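Room Check: Meeting Rooms and Whiteboards
Tovesach Building, second floor
Checked by: Huguette Marchal
Date: 14th June

Door opens fully, nothing stored behind it – OK. The wedge is back, though. I took it away in October and was told that would be the end of it.

Exit sign lit – OK.

Board fixed to wall – PASS, with doubts. Okafor signed off all 8 brackets. I can still move the left corner with one hand, and I would like to know what "within tolerance" means here.

Board surface – FAIL. Old writing has ghosted in. The Gollton spray is supposed to lift it in 60 seconds. I gave it longer than that and could still read last quarter's rota.

Markers – SEE COMMENT. The order form calls the kind with a wiping pad on the cap a replacement for separate erasers. I have my doubts.
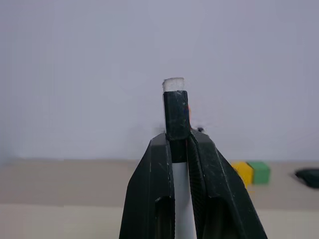

A pad that small clears a word or two, and a full board would take all afternoon. It also picks up dust and puts it back on the board. Keep one proper eraser per room until somebody shows me otherwise. Caps to be pushed on fully after use.

Marker fumes – no complaints logged. I don't take that to mean there were none. Vent cover needs cleaning.

Cables – FAIL. Aserex quoted 70 for a floor cover. The tape put down instead is already lifting at the door end.

Chairs – 6 checked, one loose arm, tagged and moved to the store room.

Recheck: board bracket, cable tape, vent cover. Please don't mark these as closed before I have seen them.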